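Print this page | E-mail this page

Search the notebook Go Advanced

Workshop notebook, November, a little after 4 in the afternoon

I finally got to the bench against the back wall, the one I have been promising Elmarie I would sort out ever since the Stedwood order came in and everything got set down wherever there was room. Most of the morning went to carrying. Tien-fu took the long offcuts down to the rack for me (thank you, Tien-fu, and I owe you a coffee), and I went through the drawers underneath and found 37 of the small hinge screws we thought we had run out of, plus the good tape measure.

The dark top cleaned up better than I expected. I used the mild soap from Yuen and a damp rag, then a dry one, and went over it twice near the wall, where the dust likes to settle. It hides dirt so well that you have to feel for it with your fingertips, and I would rather do that now than find grit under a fresh panel later.
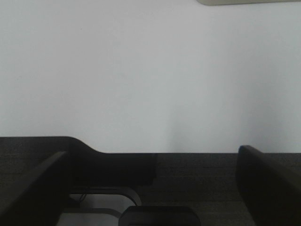 Entered by: Yao-tsung Yen
Filed under: Benches and storage

I like having that pale wall behind the work. A black piece shows its outline so clearly against it, and you can follow the top edge down through the curve to the lower step and see straight away whether the line is a pleasing one. Cheng-en would still like to put up a pegboard there, and I understand why, but I'd ask that we leave it plain through the winter at least and hang the tools on the side wall by the door.

The light gray curved piece is staying on the bench for now, so please don't tidy it into a drawer, however tempting that is! I want to try it beside the Protetby samples when they come, and Ho-yin has asked to have a look too.

Still to do: felt pads, 24 mm, for the feet of the stool; labels for the drawers; ask Sotia whether the second box is on its way or whether we should stop waiting for it. I left the rags drying over the sink.

Print this page | E-mail this page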